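Can they do the boring jobs yet? (laundry, sweeping up, shop floor)

lvenckus
Starting this because the other thread went off into self-driving vans and I've lost the will. Simple question. Is there a machine, now, that does a household chore or a dull shop-floor chore start to finish without a person stood next to it? Not a dishwasher. Something that handles loose stuff. I do returns for a workwear hire place in Lullport and most of my day is picking trousers out of a cage and laying them flat. 517 pieces on a bad day. I'd give it away tomorrow.

gounder_s
Short answer no. Longer answer, depends what you call start to finish.
We had a folding machine on trial at Lermont in November. Lovely folder. Feed it a shirt by the shoulders and it comes out square every time. But somebody has to find the shoulders. That's the job, the finding. The fold is the easy bit.

KettleAndTwine
My robot hoover does the downstairs every morning and I havent pushed a vacuum since we moved in. So yes?

gounder_s
Who picks the socks up before it goes round

KettleAndTwine
... me

E. Krumina
Going to disagree with Subbarao a bit. Finding the shoulders was the hard part five years ago. Cameras are good now. What's left is the grip. I look after two small arms in a training workshop and cloth is what we've been at all winter, and I've come round to thinking a pinch is the wrong starting point for half of it. You close two fingers on a heap and you get whatever is between them. Might be one layer, might be four. Dark cloth is worse, the folds go to black and the camera can't tell a crease from a hem.
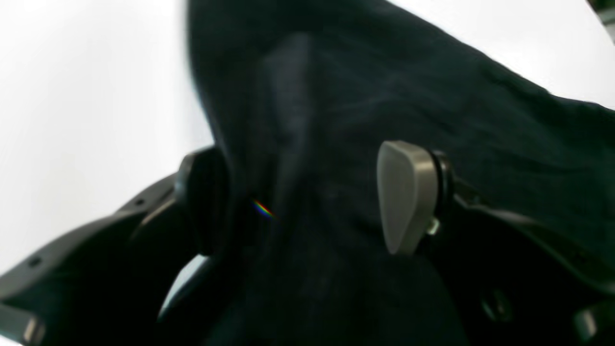
So then you need a second move. Lift, let it hang, look again, take hold of the lowest corner, and so on. It works, it's just slow. A person does all that without looking, while talking about the football. Our best run on plain cloth was decent. On anything with sleeves I wouldn't put my name to it yet.

lvenckus
Slow is fine by me though. If it went all night I wouldn't care how long each one took. Cage is full at six, I come in at seven the next morning, that's thirteen hours of nothing happening in that room.

E. Krumina
Yes if it doesn't get stuck at ten past six. That's the whole problem with nights. One sleeve caught in the cage mesh and you come in to a full cage and an arm waiting politely.

dustpan_lepik
Sorry but this is the same argument as when I joined this forum. "The camera is good now." "The grip is nearly there." I clean offices. Bins, desks, loos, floors. Only thing that's changed is the floor machine, and the floor machine needs its tank emptied, its brushes cut free of hair and someone to hold the lift for it. I now have a job looking after the thing that was meant to do my job. Same hours.

gounder_s
Bit harsh. Same hours but more floor?

dustpan_lepik
Bit more floor, I'll give you that. Knees are better too. But ask it to wipe round a tap.

LVanags
Shop floor side, since the title says shop floor. Machining, small place, supplier to Bredarex among others. Loading blanks into the lathe — solved, done, been solved for years, as long as the blanks turn up in a tray. Sweeping swarf out of the corners, wiping down the vice, fishing the dropped one out of the coolant: still an apprentice. We priced a cell for the wiping and tidying and laughed. Rigid and in a known place = robot. Floppy, wet or lost = person. Haven't met the exception.

E. Krumina
Trays are a cheat mind you. Somebody fills the tray.

LVanags
Of course it's a cheat. All automation is somebody being tidy further up the line. I don't see that as a point against it. You could ask why the trousers arrive in a cage in the first place. Hang them at the customer's end and half your finding is done.

lvenckus
Ha. You come and tell our customers to hang things. They send them back with sandwiches in the pockets.

gounder_s
Laimutė is right though, that is exactly how the big laundries do it. Clips on a rail, someone clips two corners, machine does the rest. One person on clipping keeps a whole line going. No clever hand anywhere in it. I'd look at that before any arm.

E. Krumina
For sheets, fine. Sheets have four corners and they're all the same. Trousers no. Hi-vis with the zips half done up, definately no. I think the arms get there first on mixed stuff, and the rail people never bother because there isn't the volume.

gounder_s
Well there isn't the volume for the arm either then is there. Who's buying it

E. Krumina
Same arm does the laundry cage at night and something else by day. That's the pitch anyway. I know, I know.

dustpan_lepik
That's the pitch every time. "And it can ALSO."

KettleAndTwine
Has anyone tried the home ones? There was a bloke on the Tamošiūnaitė list who said he had an arm on a rail over his worktop, putting away cutlery. Took it most of an evening to do a drawer, he was thrilled.

LVanags
Thrilled because he built it. His wife's view would be useful here.

E. Krumina
Cutlery's a good test tbh. Shiny, all nested in each other, but it doesn't change shape when you pick it up. I'd take forks over a jumper any day of the week.

lvenckus
OK so where I've got to. Floors, mostly yes, with a minder. Hard parts out of a tray, yes. Trousers out of a cage, no, but less of a no than I thought. I'll ask our lot about the rail idea, boss likes anything with clips. Edgars if yours ever does a pair of trousers from a heap to a flat pile, no hands, put it on here please

E. Krumina
Will do. Don't hold the cage for it.

dustpan_lepik
Put the failures on too. I want to see the ones where it picks up the table cloth and everyting with it

Last reply 26 Mar 2022 | Contact the moderators | Copyright remains with individual posters | Back to top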